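Association Plodum, section de Valldale
Compte rendu de la réunion du 16 octobre 2022

Présents : Hedvig Nyberg (présidente de séance), Hendrik Mokoena, Orest Horobets, Taras Vasylenko.
Excusé : Maksym Skoryk (pouvoir donné à T. Vasylenko).
Secrétaire : O. Horobets.

1. Approbation du compte rendu précédent
Adopté sans modification.

2. Jardins partagés de la rue Eder
Sur les 38 parcelles, 12 n'ont pas été renouvelées. H. Mokoena propose de les attribuer dans l'ordre de la liste d'attente, sans tirage au sort. Accord des présents. La cotisation annuelle reste fixée à 30 euros, eau comprise. T. Vasylenko signale que le robinet du fond fuit toujours et que la vanne devra être fermée avant les gelées. Il s'en charge.

3. Composteurs
Deux bacs sont pleins, le troisième est trop humide. Il manque de la matière sèche. H. Nyberg demandera à la commune si les feuilles ramassées place de Celtville peuvent être déposées à l'entrée du jardin. La question du broyeur est reportée.

4. Haie côté route
Le devis reçu s'élève à environ 420 euros pour la taille et l'évacuation. M. Skoryk a fait savoir par courrier qu'il le trouve élevé. Un second devis sera demandé. Décision en décembre.

5. Atelier et rangement
Les étagères métalliques blanches restent en place et les bacs bleus sont conservés pour les pièces en métal. Les petites pièces vont dans les barquettes en carton, sur le plan de travail vert. Chacun remet à sa place ce qu'il a sorti.
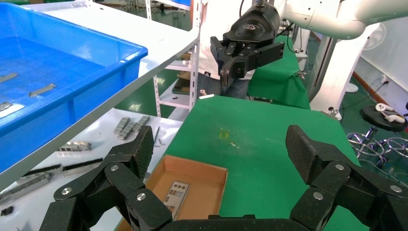

6. Questions diverses
O. Horobets rappelle que deux clés du portail n'ont pas été rendues. Un message sera envoyé aux anciens jardiniers.
Prochaine réunion en décembre, date à confirmer par H. Nyberg.

Séance levée à 20 h 15.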